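Washing and Storing Crib Bedding and Baby Blankets

2 min read

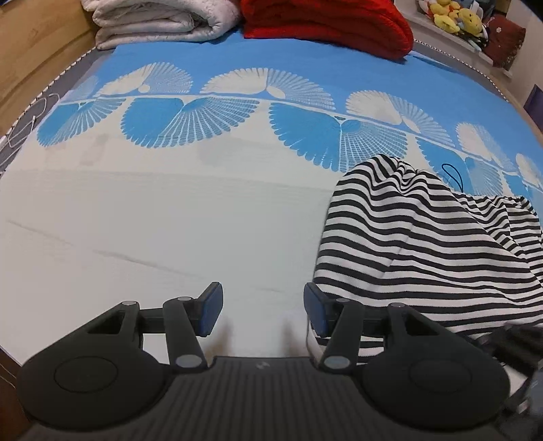
Last updated: Apr 19, 2019

Print | E-mail this page

Wash new crib sheets before the first use. Factory finish makes cotton stiff, and one wash takes most of it out. Use a plain, unscented detergent and skip the fabric softener, especially on anything fleece.

Check the care label for the hottest water allowed. Cotton sheets can usually go warm. Knitted blankets go on cold, in a mesh bag, with the zipper closed.

Milk stains: rinse in cold water from the back of the cloth, rub in a little dish soap, and leave for 13 minutes before washing. Hot water sets them.

Diaper leaks on a crib mattress: blot, don't rub. Wipe with a damp cloth, pat dry, and stand the mattress on its side near an open window. Put the sheet back on only when both sides feel dry.

Measure before buying a spare sheet. A crib sheet must fit tightly with no loose corners. If it pops off when you tug it, return it.

Outgrown blankets should be fully dry before they go in a bin. Write the size on the lid. We pack ours away in September, when the heavier sleep sacks come out.

Keep quilts and pillows out of the crib while the baby is under one.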